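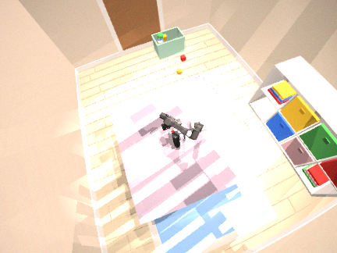 Halonen has published a method for training home robots to tidy a child's playroom under strong, uneven light, developed with the engineering group at Ullton. The method, called Aseck, is trained and tested entirely in simulation. In the Zaltidham playroom, one of 16 virtual rooms built for the study, sunlight bleaches much of the rug to white while a small red cube and a yellow ball lie on the planks in front of a green toy bin. The arm has to put loose toys away without relying on the colour of the floor beneath them.

Earlier versions of the software often took the edge of a bright patch for the edge of an object. Aseck compares the overhead view with a close view from the gripper and lowers its trust in whichever one is more washed out. It makes the comparison again before each grasp — a step that adds little to the computing load.
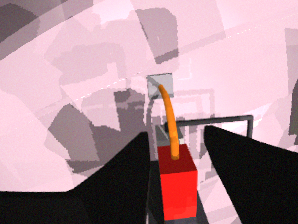

By the Aseck project lead, Halonen

The close view matters most in the last part of a reach, when a red cube may sit between the two black fingers with a gap on either side. At that point the software must choose whether to close, shift sideways or back off. We trained it to back off when the two views disagree, and to try again from a different angle.

Over 159 simulated trials, the arm completed 81 per cent of its pick-ups. Most of the failures came from toys lying across a sharp line between sun and shadow. A smaller group came from the arm's own shadow, and we have not yet solved that problem.

The results apply to simulation only. No claim is made for a physical robot, and the room models leave out people, pets and moving furniture. 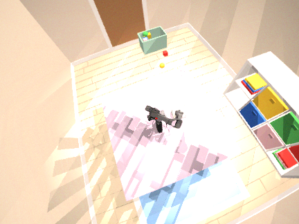
Availability

The room models, training code and full trial records will be released in March. The release includes the 13 lighting settings used in the study, with notes on how to add others. Questions about access should go to the Halonen press office.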